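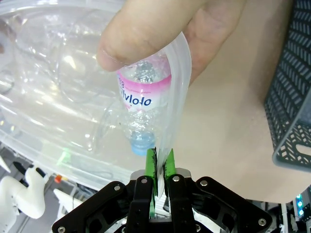

What Belongs in the Blue Cart

Household recycling in Zullach has changed more in the past three years than in the two decades before them. The city's new collection rules, adopted on 06/02/2010, replaced a patchwork of neighborhood arrangements with one list for all residents. The list is short, and the Department of Public Works has resisted requests to make it longer.

Bottles and jugs are accepted with their caps on. Tubs and trays are accepted when they have been rinsed. Bags, film and shrink wrap are not accepted at the curb under any circumstances, even when they are clean and even when they carry a recycling symbol. Film winds itself around the sorting screens at the Drukier plant, and the line must be stopped while staff cut it away by hand. In October the plant lost 26 hours of running time to this single cause.

Residents often assume that the number stamped on the base of a container settles the matter. The number names the type of resin and nothing more. Whether an item can be sold after sorting depends on its shape, its color and the price a buyer will pay that season. Clear plastic has generally held its value. Black plastic is hard for the optical sorters to read, and most of it leaves the plant as waste.
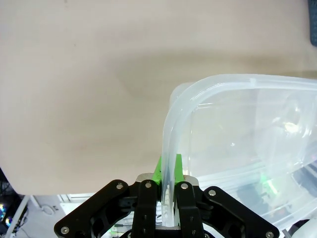

Rigid containers present a different difficulty. They are bulky, they do not flatten well, and a good number arrive with food still inside. The city does not ask for a dishwasher standard of cleanliness. A rinse in leftover dishwater is enough. Labels may stay on.

The department also encourages reuse before disposal. A reuse counter opened at the Du Plessis Street depot last spring and now takes in about 32 crates of household goods a week, including lidded boxes, jars and kitchen tubs in sound condition. Schools and day care centers may collect from the counter without charge.

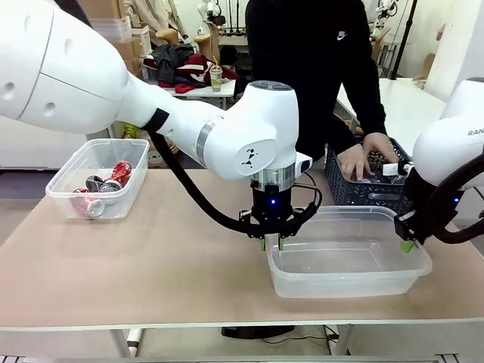
Charmaine Chauke would like the counter to stay open later. In a letter to the department she wrote that most families on her street work until evening, that the depot closes at five, and that good containers go into the cart for want of a place to take them. She also asked why lids must be matched before drop-off.

The department has replied that evening hours will be tested at Du Plessis Street during the coming year. The lid rule will remain. Unmatched boxes were seldom chosen, and shelf space at the depot is limited.

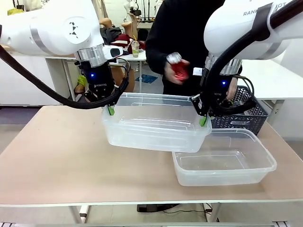

A clear plastic storage bin over a light wooden tabletop.

Collection calendars are mailed to every address in the city. Residents of the Pluvon Apartments and other large buildings should ask their managers for the shared schedule, as pickup there takes place on a separate route.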